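Flidska extends paired-arm working at Hellomside after autumn trial

Manufacturing and Automation

Flidska, the maker of wooden construction sets for nurseries and primary schools, has confirmed that paired robot arms will become a permanent part of its assembly and packing department at Hellomside. The decision follows a trial which began in September and which was overseen jointly by the company and its automation supplier, Pondik.

The company employs 130 people at the site. Sixteen of them work in the department directly affected, where sets are sorted, laid out, checked against a pattern card and packed for dispatch. Flidska stated that no post in the department will be removed as a result of the decision, and that the undertaking has been set down in writing and will be reviewed with staff representatives at the end of the first year.

Under the new arrangement, the two arms in each cell share a single floor and work on the same layout together. Blocks are supplied in a mixed heap, and the arms are required to select the pieces they need and place them in the pattern requested. Pondik chose to leave the heap unsorted because sorting by hand had been the most repetitive duty in the department and the one most often raised by employees in their yearly reviews.

Work on a square layout in yellow blocks, Hellomside

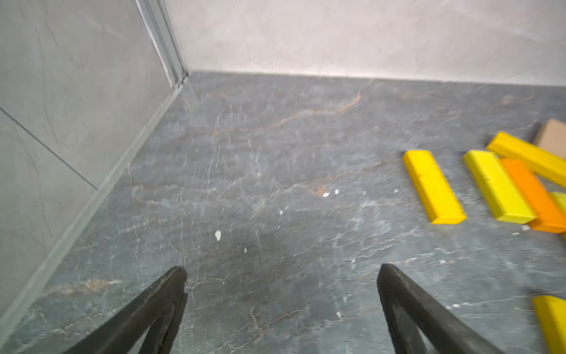
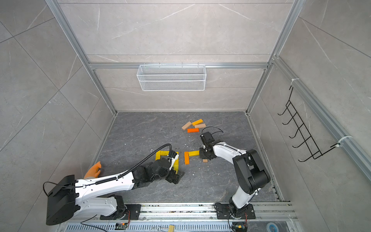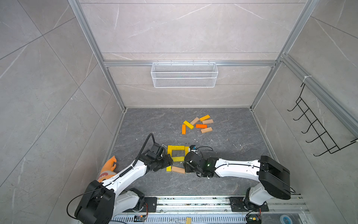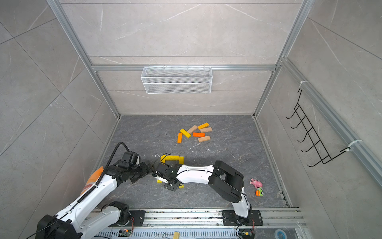
Laying out patterns by hand has been part of the work at Hellomside since the company opened there. Each new set is built in full before it is approved for sale, and the same patterns are then repeated at intervals to confirm that the blocks supplied by the workshop still meet squarely at the corners. A block that is slightly long will show itself in a closed shape more readily than on a gauge, and the department has always preferred to find such faults on the floor of the packing room before a set reaches a school.

Until the trial, this duty was carried out by employees kneeling or bending at low tables, in turns of 60 minutes. Complaints of stiffness in the back and wrists were recorded regularly. An assessment of the department carried out for the company by Sarpong, an occupational health practice, recommended that the turns be shortened or the duty be transferred in part to machinery. Flidska chose to do both. Turns at the low tables have been reduced, and the routine repeat patterns are being moved to the cells in stages.

The change has altered the working day in ways that the company acknowledges were not all expected. Employees who formerly laid out patterns are now asked to set the task for each cell, to watch the first attempt and to record where the arms hesitate or place a block out of line. This requires more writing than the previous work. Several employees asked for the record sheet to be simplified, and a shorter version was introduced midway through the trial.

Staff representatives also raised the matter of pace. At the start of the trial, the cells were run alongside the low tables, and employees reported that they felt under pressure to keep time with the machinery, although the arms were in most cases the slower of the two. The cells have accordingly been moved to a separate bay. Output from the cells and output from the tables are no longer shown on the same board, and the company has agreed that figures from the cells will not be used in assessing the performance of any individual.

Pondik has described the handling of loose blocks as a harder task than the packing of finished boxes, which has been automated at Hellomside for some time. Pieces of similar size and shape come to rest at any angle and often against one another, and two arms reaching into the same small area must each allow for the position of the other. The supplier does not expect the cells to match an experienced employee on unfamiliar patterns in the near future. New designs will therefore continue to be built first by hand, and only patterns that have already been approved will be passed to the arms.

Training has been offered to all employees in the department. The course lasts 2 days and covers the setting of tasks, safe entry to the bay, the stopping and restarting of the arms, and the basic care of grippers and cables. It is held during paid hours. Employees who complete it move to a higher pay grade whether or not they are subsequently assigned to a cell, a point on which staff representatives had sought a clear commitment before the trial was extended.

Those who do not wish to work with the cells may remain at the tables, where the approval of new designs, the repair of returned sets and the preparation of special orders will continue. The company said that it had received more requests to remain in design approval than it had foreseen, and that places in that section will be shared by rota until the volume of new designs is known.

Cleaning has been the subject of a separate agreement. Responsibility for sweeping the cell floors and clearing the rails was not assigned when the trial began, and in practice it fell to whichever employee was closing the bay. It has now been entered as a timed duty at the end of each shift, with the arms switched off and locked before anyone reaches inside. Pondik will remain responsible for electrical work and for any adjustment to the mountings.

The bay will operate on day shifts only for the present. The company considered running the cells overnight without staff and decided against it, on the grounds that misplaced blocks still need to be cleared by hand and that an unattended stoppage would be of little use to the morning shift. The question may be raised again, but Flidska has agreed that any proposal for night running will be put to the department before equipment is ordered.

Visits to the bay by employees from other departments will be arranged on Thursday afternoons. Parties will be kept small, and names should be given to the shift office by noon on the day before. Employees at the sawing and painting shops, where no automation of this kind is planned, are welcome to attend.

Written comments on the arrangement may be left at the shift office or passed to any staff representative. A revised rota for the department has been posted beside the entrance to the bay and takes effect from the start of next month.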